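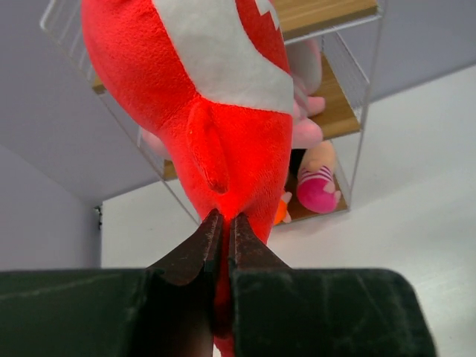

Is a Stuffed Animal an Investment? Checking the Resale Claims

Final report, Consumer Economics project, Miltness

1. Why we picked this

Last winter a lot of people at school were buying plush toys and saying they would be worth more later. We had all heard the same line from older siblings and from videos: a retired design goes up 50 percent in its first year, so you can't lose. The number seems to come from the Dahlgren price guide, a booklet that gets photographed and passed around. None of us could find a page where the guide says how it got the number. It lists prices next to toy names and leaves it at that.

Our question was simple. If you bought an ordinary new plush, kept it clean, and tried to sell it after the design was retired, would you make money?

2. What we already suspected

We should admit we didn't start out neutral. Two of us had tried to sell toys before and had bad luck. Prices on the resale site Mekulside also looked strange to us. The same fish or rabbit could be listed at the store price by one seller and at four times the store price by another, on the same screen. When people say a toy "goes for" some amount, they mostly mean the higher one.

3. What we did

In January we searched Mekulside for retired plush designs and got 810 listings. That was too many to follow by hand, so we sorted them by listing number and drew 300 at random. We put each in a spreadsheet with the asking price, the original store price if we could find it, the shipping cost, and whether the tags were still on. We checked the list again at the end of the month.

We only counted a toy as sold if the site marked it sold. Listings that just disappeared were put in a separate column. A seller can pull a listing for any reason, and we think some of the rosy numbers online come from treating every missing listing as a sale.

We also visited the flea market in Trolgate twice to see what people paid in person. That part didn't go as planned. On the second visit it rained and most tables packed up early, so the in-person numbers are thin and we left them out of the main result.

4. Results

Out of our sample, 54 toys were marked sold. The rest were still sitting there or had vanished. Among the sold ones, the usual price was a little under what the toy cost new. A few sold for far more than that, and these were nearly all small early runs with tags attached. If you take the plain average, those few pull it up and the whole group looks like it made a profit. If you line the sales up from lowest to highest and look at the middle one, the seller lost money before paying for a box.

Shipping was worse than we expected. Plush is light but it takes up space, and squashing it into a small mailer can leave creases. On the cheaper toys, shipping and the site fee ate up close to half of what the buyer paid.

Sea animals made up a big part of the sample. We had been told that bright, striped designs hold their value better than plain pastel ones. We found no sign of this, though our groups were small and we would not bet on it in either direction. 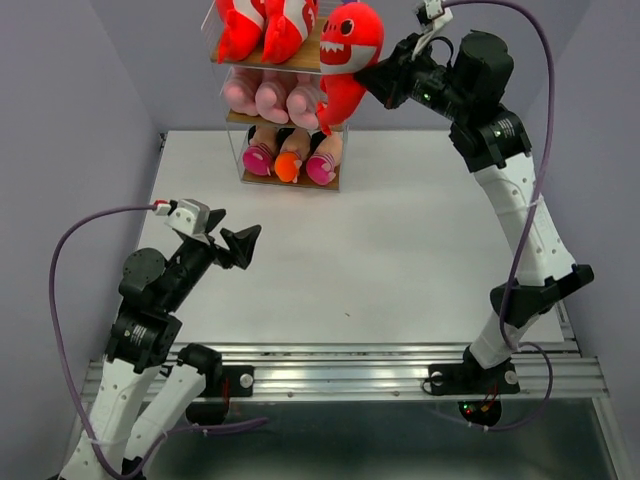

One seller on Mekulside answered our message to say that we were missing the point, that most people list a toy high because they don't mind keeping it, and that a patient seller gets the price in the end. She added that a month was too short to judge anybody.

We agree about the month. We don't agree with the rest. A toy that takes three years to sell has tied up your money for three years, and the price guide never subtracts that. Also, "in the end" can't be tested. Any unsold toy can be explained by saying the right buyer hasn't come yet.

5. Problems with our own work

Store prices for older toys were hard to find, and for a good number we used what sellers claimed the toy had cost. Sellers have a reason to get that wrong. January may be a slow month after the holidays. We looked at one site. We also could not tell how worn a toy was from the listing, and "like new" was used for nearly everything, including one bear with a missing eye.

6. What we think now

We can't prove the 50 percent claim is false for every design. We can say that it did not match our sample, and that the guide gives no way to check it. Before repeating it we would want to see a list of finished sales with the fees taken out.

If we did this again we would start in the fall, follow the same listings until spring, and save a copy of every page on the first day. We lost several to broken links and had to mark them unknown.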